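Subject: Re: [salo-list] fabric organizer, which way up do the rods go?
From: Shivam Tyagi
To: salo-list

On Sunday, Oğuzhan Özkan wrote:
> I have the same white fabric organizer as Shivam, the Skikance one, and
> the instruction sheet was missing from the box. There are 13 thin rods
> and two lengths of thicker pole. Does the cloth go on before the frame
> is closed or after? Also, did anyone put something under theirs? My
> table is oak and I don't want it scratched.

Oğuzhan,

Cloth first. Leave one end of the frame open, feed the sleeve on from that end and pull it down evenly before you close the corner. I tried it the other way once and tore 18 stitches out of the seam.

The cover creases a lot at the start. I left mine that way overnight and most of it dropped out by morning.

For the table, I use black plastic sheeting from the Mulcahy hardware store. It's sold for garden beds. White parts show up well on it.

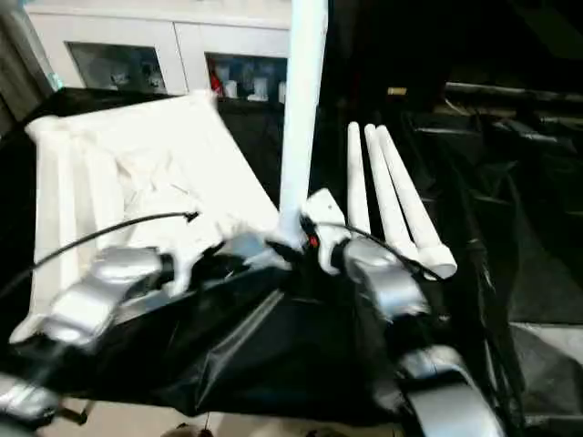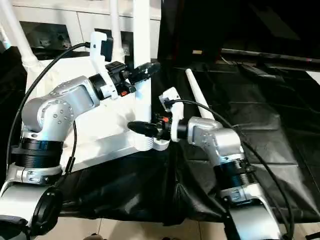 Shivam Tyagi

A few more things, going by your list of parts.

Sort the rods by length before you start. Two of the sizes differ by the width of a fingernail, and the short ones will go into the long holes and then fall out when you lift the frame. I keep mine standing up so they don't roll off.

The pole should go all the way down into its base. Turn it a little as you push. If it leans, take it out and start over, since forcing it will split the socket. Grarker sells a spare base that fits, but it took 40 days to get to me.

If you still want the sheet, I can scan mine and send it to the list. It's one page, both sides. The list won't take big attachments, so I'd have to shrink it first.

Does yours have the side pocket? Mine didn't come with one.

Shivam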